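Filed under: Meeting Notes / Evaluation / Handling Kits

Minutes – Govari sorting kit, second review meeting
May 22, 2023
Chair: Édgar Restrepo
Present: handling group, purchasing, site safety 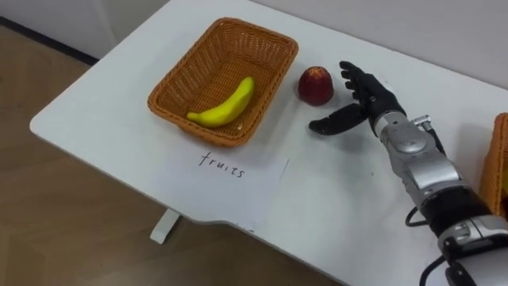

1. Previous minutes
Accepted with one correction. Item 4 should read "Rilov controller," not "Rilov gripper." The hand is part of the Govari kit and is quoted as such.

2. Scope of the review
The group is assessing the Govari kit (arm adapter, five-finger hand, task software) for light sorting at the Trindade site. Produce is the first item class. Boxed goods stay out of scope until the produce trials are closed.

3. Trial results
É. Restrepo reported on the fruit trials. The kit completed 522 pick attempts, of which 49 were logged as failed. Most failures were on round items, where the thumb made contact early and the item rolled before the fingers closed. Bananas gave few problems when laid flat, more when resting against a basket wall.
The group asked for failures to be split by item and by approach angle. The present log records only pass or fail, with a time stamp.

4. Baskets and labels
Woven baskets were kept for the trials because Trindade uses them on the shop floor. The raised rim reduces clearance on low approaches. Purchasing asked whether smooth-walled bins would improve the figures. Agreed that they might, but the result would not apply to the site.
Handwritten labels on plain white paper remain in use. Printed labels to be tried on the same table, same position, before any change is made to the software settings.

5. Cabling
Site safety noted that cable slack along the forearm should be held closer to the arm. Jatico, as reseller, offers a sleeve at extra cost. The quote did not say whether the sleeve limits wrist rotation. Held over pending a reply.

6. Software
Version 3 of the task software was installed for the last part of the trials. Restart after a missed grasp is quicker, but the hand returns to the open position at a fixed height – this is too low for the deeper baskets. Jatico says the height can be set by the user. No one present had found the setting.

7. Commercial terms
The Jatico offer covers one kit, installation and 7 days of on-site support. Spare fingertips are not included. Purchasing considers the support period short and will ask for an extension in place of the training package, which the group does not need.
No decision on purchase. The offer stays open until November.

8. Actions
Restrepo – revised log format with item and angle fields; repeat the round-item trials.
Purchasing – written reply from Jatico on sleeve, spares and support period.
Site safety – cable check before the next trial block.

Next meeting to be set when the repeat trials are complete.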